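13 April 2026

**Finger swap, Lusura tips vs the stock Sinolis ones, both arms**

Nikolovski sent the Lusura fingertips with a sheet that says they "improve handling of soft and irregular goods". Fine. So does a wet rag. I want to know if they're worth the money on our grocery job before anyone at Trolladgate signs for another set, so I've written down what I'd need to see before I believed it.

Set-up stays as it was for the stock fingers. Same desk, same dark mat, insulated shopping bag standing up at the right-hand end, lamp at the back left corner. Lamp is to stay where it is. Ilir shifted it last July and we lost most of a day to arguing about whether the fingers or the shadows had changed.

Controller: force limit setting left at 551 on both arms (raw units, don't ask me what of, the manual doesn't say). Logging to the usual folder, run number 1069 onwards.

First job was to look at reach to the bag with nothing else on the mat.

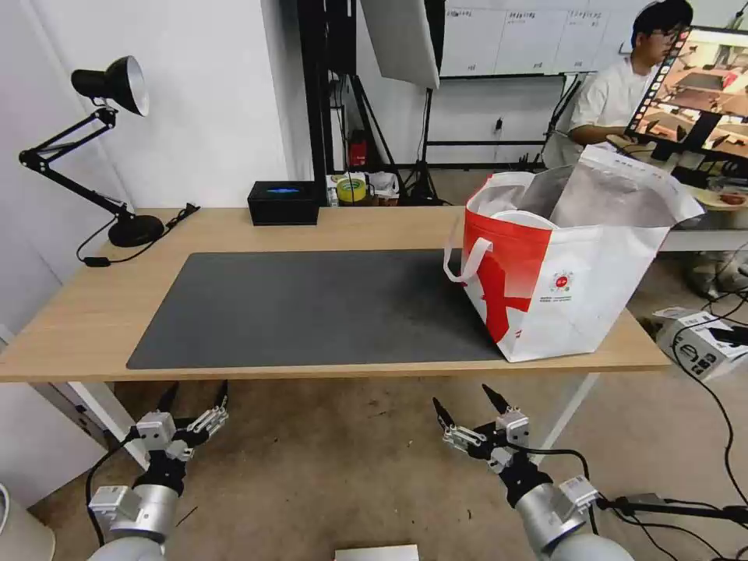

*Desk with just the bag on the mat side, both grippers pointing up.*

My worry with the bag isn't the fingers at all. The liner is floppy, and any finger long enough to get down past the rim is long enough to snag on it. Nikolovski's demo clip used an open crate, so it tells us nothing. If we're comparing tips we should score "let go cleanly inside the bag" apart from "picked it up", or the bag will swamp everything else.

Nana thinks I'm being unfair and that a softer tip should slide off the liner. Maybe. I'd expect a softer tip to drag more. Easy to check with a spring scale and a bit of liner, and cheaper than another week of runs. Still to do.

Second job, the food. I've gone for things that are annoying in different ways:

- dried chilies in a bowl – light, tangled, and you get one or a clump depending on luck
- a bun in a plastic bag – squashes, and the plastic can fold between the fingers and look like a good grip
- cherry tomatoes in a divided tray – round, and close to the tray walls
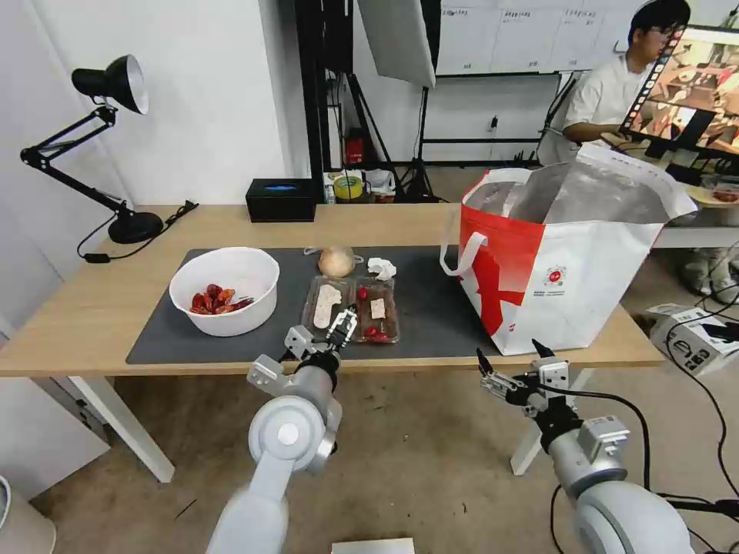 The tray is where I expect the Lusura tips to struggle. They're wider than the stock ones, and clearance along the dividing wall is tight before you allow for any wobble at the wrist. Sheet claims the width is a feature. For a bun, sure.

Plan is 17 goes per item per finger type, left arm first, then the same again on the right. Not enough to say anything clever but enough to show up a big difference, and if there's only a small one I don't care at this price. A squashed tomato counts as a fail even if it lands where it should. A dropped bun that gets picked up on a second try is a fail too – note it in the comments column.

Things I don't trust yet:

- The grip-closed signal. It fires when the fingers stop moving, so a fold of plastic will read as a bun. Use the video for scoring, not the log.
- The "rated for 3000 cycles" line on the tips. No load given, no temperature, no idea what counts as worn out. Asked Nikolovski by email, no answer so far.
- Our own stock numbers. Ilir scored those by eye and I don't think he used the squash rule. They'll need redoing before they go in the same table.

Nana wants to add the suction cup as a third option. I've said no for now. One change at a time, and the bag would be a mess with a hose hanging in it.

Ilir – can you send me the old scoring sheet as it was, without tidying it up? And please leave the force limit alone until both sets are through.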